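The Girnham Loop: News From Up and Down the River Road

It has been a long wet winter in the valley, and the towns have been dealing with it each in their own way. Trallen has been complaining. Girnham has been forming opinions about Trallen. Trikthorpe, up on its hill with its good drainage, has been sending everybody else helpful articles about gutters.

The main business this month is the sign. As anyone who drives in from the south knows, the Girnham welcome sign went over in the December windstorm and spent several weeks face down in the ditch, greeting the frogs. The county has now agreed to replace it, which should have been the end of the matter. Then somebody asked what number to put on it.

The old sign gave our population as 2491. That figure was painted back when the hardware store still rented roller skates, and most of us had stopped seeing it, the way you stop seeing the crack in your own windshield. The county's latest figure is 2584, a gain of 93 people. You might think a town would be pleased. Instead we have had two public meetings, one petition and a strongly worded note taped to the door of the post office, which asked where these 93 people were supposed to be parking.

The petition wants the old number kept. It has 40 signatures, at least a few of them from Trallen, where they have no standing in the matter but do enjoy a petition. The argument is that 2491 is historic. It is on the mugs. It is on the softball shirts. It is in the second verse of the town song, where it rhymes with "setting sun," and so far no one has found anything in the sky that rhymes with 84.
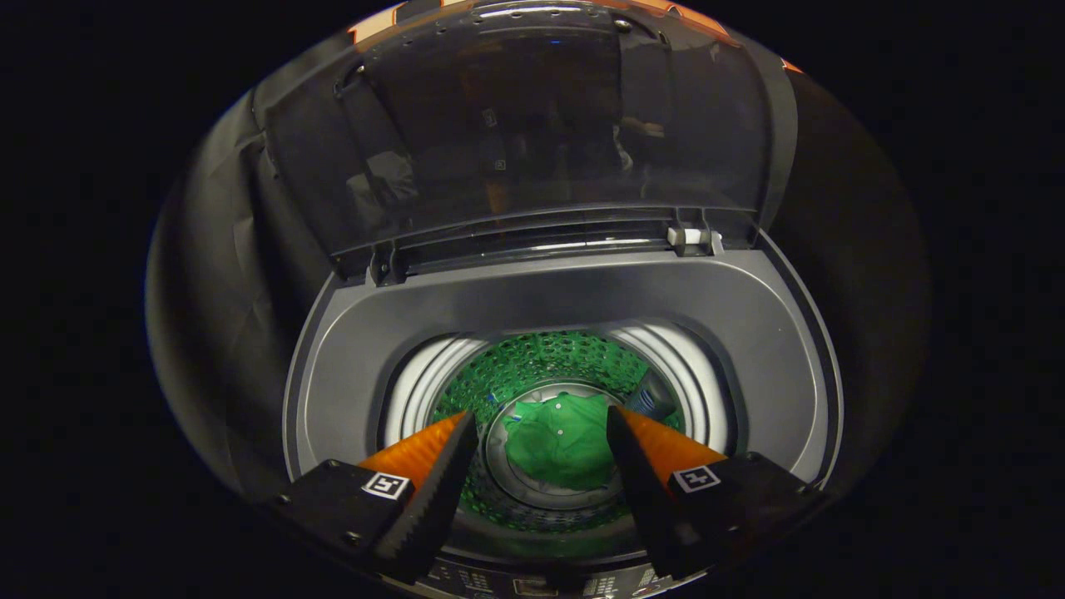
A reader in Trikthorpe wrote in to say that her town solved this years ago by leaving the number off altogether and putting up a trout. She adds that visitors like the trout, that the trout has never needed updating, and that Girnham is welcome to drive up and look at it any time, provided we use the lower lot.

We did drive up. It is a decent trout. It is also facing the wrong way, so that it appears to be leaving town in a hurry, and we were too polite to bring this up until now.

Meanwhile the folks at Szulc Feed and Seed have offered to pay for a nicer post if the store's name can go on it, in letters "no bigger than the town's." The county is thinking that over. The last time the county thought something over, it was the stop light at Mill Street, and we would point out that Mill Street still has no stop light. It has a very good hole where one could go.

Elsewhere on the road: the footbridge at Trallen is open again, with 23 new planks and a handrail on the side people fall off. The old planks are stacked behind the grange hall and free to anyone who wants them. Please do not take the sawhorses. The sawhorses were not free last time either.

The Girnham library has extended its late hours through spring. It will now stay open until seven, at which point the lights will be flicked once as a courtesy and a second time as a warning.

The pancake breakfast in Trallen has moved to the grange hall on account of the church basement, which is still drying out. Bring your own syrup if you are particular. The real stuff ran out early last year and words were said over the substitute.

The sign comes up for a vote at the next town meeting, on 9 March 2024, at ten in the morning. Coffee will be provided. Speakers are held to three minutes apiece, and that includes anyone who plans to sing the second verse. Until then, the south end of town is marked by two broken posts and a traffic cone, and deliveries have been getting here just fine.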